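About the Drastbridge School of Printmaking

Drastbridge teaches relief, intaglio and screen printing to adults and to pupils aged 11 and over. The school occupies two floors of a former seed warehouse on Cestlow Road. The ground floor holds the presses and the acid room. Drawing, paper preparation and the library are upstairs.

Teaching is organized in terms of 12 weeks. A student starts with linocut and moves to drypoint once registration and inking are consistent across an edition. Etching is open only to students who have passed the safety module — this applies to experienced printmakers as well. Class size is limited by press access, and the limit is not raised for late enrollments.

The library holds 1,895 catalogued items, mostly technical manuals, sample books and student proofs. Roughly 300 of these came from the Taşdemir workshop when it closed, including a set of aquatint test plates with the bite times scratched on the back. Items may be consulted on site but are not lent.

Schools in the Rullton district can book a half-day visit. Groups print from prepared blocks and take one print home. Each group must bring two adults.

The building is open to enrolled students until 9 p.m. on weekdays. On Sunday only the upper floor is open, and the presses are locked.

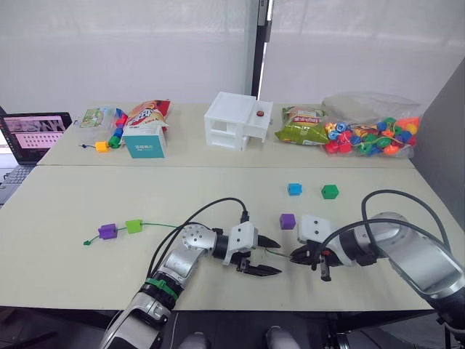
Applications for the spring term are accepted from November. Applicants for intaglio should include three recent prints or drawings, unframed and no larger than the standard folder.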